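Where Do the Bumblebees Go After the Clover Is Cut?
Project report, Field Ecology II

Background

Many parks and roadsides are mowed on a fixed schedule. For bumblebees this means that a large patch of flowers can be gone in an afternoon. Worker bees tend to return to the same patch on trip after trip, so a mowed field is a sudden change for them. I wanted to find out whether workers leave a clover field as soon as it is cut, or whether they keep coming back to the same ground and search it.

The question matters for planning. If bees move quickly to the next patch, mowing one field at a time may do little harm as long as another field nearby is in bloom. If they spend several days searching the cut ground, the order and timing of mowing would need more thought.

Study site

The work was done at the Pekier fields, which are two white clover fields with a gravel road between them. The north field is mowed in early summer and the south field is left until fall. The distance from the center of one field to the center of the other is 151 meters. A hedge of wild rose runs along the east side of both. There is a creek on the west side, and I did not survey past it.
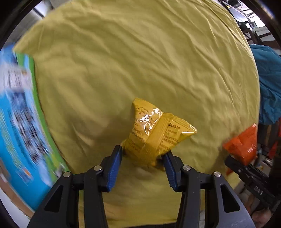 Huiling Cao
Student, second year, Field Ecology II

Methods

Workers were caught with a net on the north field over the week before mowing. Each bee was cooled in a vial on ice until it stopped moving, marked on the back of the thorax with a dot of paint, and released where it was caught. The color stood for the part of the field. In all, 133 bees were marked. Queens and males were let go without a mark.

After mowing, I walked fixed lines through both fields and along the hedge. Each line took 15 minutes, not counting stops to write. I walked every line in the morning and again after 2 p.m. For each bumblebee I wrote down the field, whether it had a mark, the color of the mark, and whether it was on a flower or flying low over the ground. Walks were skipped in rain or strong wind.

Qiuyue Yuan walked the hedge line on the days when I had lab. We did two practice walks together first so that our records would match.

Results

The walks gave 1,634 sightings, most of them of unmarked bees. A bee seen on two walks was entered twice, so this is not the number of bees present.

On the first two days after mowing, marked bees were still seen over the north field. Nearly all of them were flying low and in loops, and few landed. By the fourth day marked bees were rare there. Sightings of marked bees on the south field rose over the same days and stayed higher until the end of the project.

Bees marked on the east side of the north field showed up on the hedge more often than bees from the west side. Afternoon walks had fewer bees than morning walks on all lines.

Discussion

The results fit the idea that workers search a familiar patch for a short time and then move. They do not show how a bee finds the new patch. The wind came mostly from the south, so scent from the uncut clover may have played a part, but I did not measure wind on each walk.

Paint marks wear off, and some marked bees must have died during the project. Both would lower the number seen in the later days. I also had no unmowed field to compare with the north field, so part of the drop could be due to weather or to the age of the colonies.

The uncut strip next to the gravel road was left out of the walking lines. I saw marked bees there several times while crossing between fields, and it should have had its own line. Anyone repeating the project should add it before the first walk.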